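Ona Navickas has been buying other people's prints for long enough to have stopped apologising for it. She owns 340 of them, mostly post-war etchings and linocuts, and until last April nearly all were under beds. Some were under beds belonging to friends.

We met at Lillano, the small auction house where she bought her first lot and where she now sits, in the same chair near the radiator, for every print sale. She had brought her own biscuits.

"People ask what my collection is worth and I tell them it's worth whatever the second keenest person in the room will pay," she said. "On a wet evening the second keenest person has gone home."

That first lot was a harbour etching by Bendik Skjelbred, knocked down to her at 50 pounds against no competition whatever. She had meant to bid on the one before it. By the time she had worked out which page of the catalogue they were on, the hammer had fallen and a porter was asking for her name.

"I hated it for a year. Then I hung it in the hall to cover a patch of damp, and I started leaving the house late."

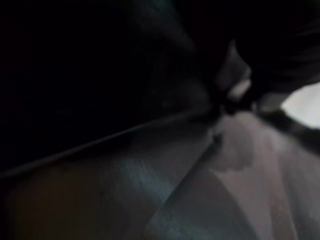 COLLECTING

Navickas is not sentimental about dealers, though she married into a family of them. Her brother-in-law, Otis Tran, ran a gallery called Drakorport for many years and once sold her a Didenko Press lithograph at what he described as the family rate. She later found the same sheet in his window for less.

"He said the window was a promotion. We had Christmas together after that, so you can imagine."

She still buys from galleries, but only after a second visit, and only if the price is written down somewhere. A dealer who has to go into the back to find out what something costs is, in her view, going into the back to look at your shoes through the gap in the door.

On the matter of prints as an investment she is short. She has sold nine in her life. Four made money, four lost it, and the ninth was bought by a man who has yet to pay. Against that she sets framing, insurance and buyer's premium, as well as a course of paper conservation that cost 300 pounds and removed a stain she had rather liked.

"If I'd put it all in a building society I'd be better off and I'd have nothing to look at. You can't hang a passbook. Well, you could. Joaquín probably has."

Joaquín Yáñez is the printmaker whose work takes up most of her landing. She began buying him when he was still pulling editions on a press shared with two potters and a man who made kites, and she has a full set of the Flateck series, bar number 3, which went to a museum before she could get her coat on. She brings this up more than once.
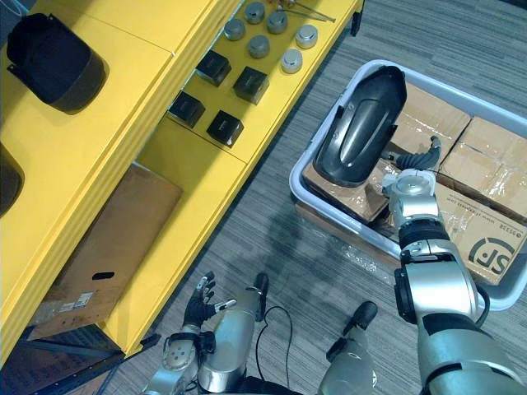
She wrote to the museum to ask if they might consider a swap. They sent back a very kind letter and a leaflet about becoming a Friend. She became a Friend. It has got her a tote bag and ten per cent off soup, and number 3 has been on the wall for one fortnight in all that time, during which she had flu.

What happens to the rest of it is a question she has lately had to take seriously. Her niece, Juniper Nguyen-Tran, has spent the summer making a proper list, with sizes, edition numbers and what was paid. The last column has caused some talk in the family.

"Juniper reads them out," Navickas said. "She doesn't comment. She just reads the figure and then waits a bit before the next one."

The list has thrown up two prints bought twice and one she has no memory of buying at all, a small aquatint of a goat. It is unsigned. She thinks it may be the best thing she has.

Would she sell it? She looked into the biscuit tin for a while.

"I'd have to find out what it is first, and then I'd know, and it would be just another goat by somebody." She put the lid back on. "There's a sale here next month, mind you. Lot 50 is rather nice. Don't print that."

I said I would have to, and she asked whether it could at least go in after the sale.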